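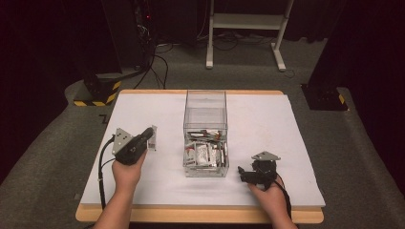
*Fig. 1. Both hand-held grippers over the board, clear box in the middle.*

## What went wrong with the left gripper

Okay, so this is the part of the report I didn't want to write! Our team (Kassa) was supposed to hand in 152 recorded pick-and-drop runs for the Zirnura project. We did record 152. Then I sat down with the logs in January and found that the left gripper had been dropping out for short stretches, and the recorder just kept repeating the last jaw position it had. So on playback the fingers freeze half open while the arm keeps moving, and the packet is supposedly in the box anyway.

I blamed my code first. I spent an embarrassing amount of time in the sync script (1,386 lines, mostly mine, sorry) and found one real bug that had nothing to do with it. Reginald Delacroix, who shares the bench with us, finally asked if I'd tried wiggling the plug. I hadn't. I wiggled it and the signal died right there on the screen.

The cable hangs over the front of the table, and every time I reached forward with my left hand it pulled on the connector a little. The right one runs off at an easier angle and gave us no trouble at all.

What we changed:

- tape loop on the left cable, a hand's width back from the plug
- recorder now stops and beeps if either side goes quiet for more than 60 ms
- jaw check before every run: open, close, open

The beep is awful and I love it. It has gone off 4 times so far, and three of those were me stepping on the cable.

We threw out every run with a freeze in it, even the short ones. Reginald wanted to patch the gaps by interpolating and we argued about that for most of an afternoon (I still think a made-up jaw position is worse than a missing run). The redo is still going, and the new runs are in the folder called Wellel, kept apart from the old set until I've checked the timing on both sides.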